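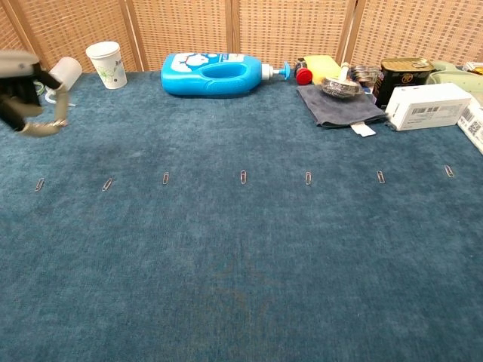

Garnano is a short-pile carpet sold off the roll, made for benches, display tables, drawers, van shelves and small rooms. It comes 2 metres wide and we cut it to the length you ask for. The pile is low enough that light things sit on top of it and stay easy to find, and silver paper clips show up clearly on the blue-green. It is a plain carpet with no pattern to match, so offcuts can be used up on smaller jobs.

Price and ordering

Sold by the lineal metre, full width only. Part metres are fine after the first one. Full rolls are cheaper per metre – ask for the roll price before you order. Cut lengths can't be returned unless there is a fault in the carpet, so please measure twice and look at a sample first. Samples are free and are posted in a flat envelope. Each one is big enough to check the colour but too small to test a glue on, so ask for a second piece if you want one for that.

Details

Product code: 277
Width: 2 metres
Pile: cut, short, solution-dyed polypropylene
Pile weight: 390 grams per square metre
Backing: felt, grey
Use: indoor, light to medium foot traffic, tabletops and shelving
Not for: stairs, bathrooms, boats left uncovered

Colours

Blue-green, charcoal, fawn, dark red and bottle green. Blue-green and charcoal are kept in stock all year. The others come in with the August shipment and sometimes run out by Christmas. Colour can vary a little from one roll to the next, so order everything for one job at the same time. If you need to top up an older job, send us a piece of what you have and we'll tell you how close the current roll is. The pile looks lighter or darker depending on which way it has been brushed, and this is normal in a cut pile. Lay all pieces with the arrows on the backing pointing the same way.

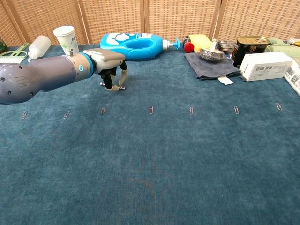
A row of small silver paper clips on a teal-blue carpeted tabletop.

Covering a table or bench

Measure the top and add enough on each side to wrap around the edge and reach underneath. For a board 16 millimetres thick we allow a hand's width all round and trim it after. Leave the carpet unrolled in the room overnight before you cut it. Cut from the back with a sharp hooked blade and a steel rule, and change the blade as soon as it starts to drag.

Spray adhesive is fine for flat tops. Coat the board and the backing, wait until both are tacky, then lay the carpet from the middle and smooth it outwards. Corners are easiest with a small wedge cut out underneath so the two sides meet without a lump. Staple the underside if it will be hidden. If you may want to take the cover off later, skip the glue and use staples alone, pulled firm but not so tight that the backing shows at the edge.

For drawers, cut a loose piece to fit the base. It doesn't need to be stuck down. Cut edges don't run, though a few loose fibres will come away at first and can be trimmed with scissors.

Cleaning

Vacuum with a plain suction head. A beater bar will rough up the pile over time. For spills, blot first, then use warm water with a little wool wash and work from the outside of the mark towards the middle. Greasy marks may need two goes. Do not use an iron or a heat gun anywhere near this carpet – polypropylene melts. Flattened patches usually lift with a damp cloth and a stiff brush.

Goes with

Bullska underlay, if you are using the carpet on a floor. It isn't needed on a bench.
Londberg edge trim, aluminium, in silver or black, for shelves where the front edge gets knocked.
Buthelezi is our heavier carpet with a rubber back, and is the one to choose for stairs or a busy hallway. The blue-green in the two ranges is not the same shade.

Delivery and pick-up

Short lengths are rolled on a cardboard core and sent by courier. Full rolls go by freight to a depot or business address, and someone needs to be there to help unload. Pick-up orders placed before noon are usually cut by 4 pm. Bring a vehicle that will take a 2 metre core, or ask us to fold your piece and expect a crease for a few days.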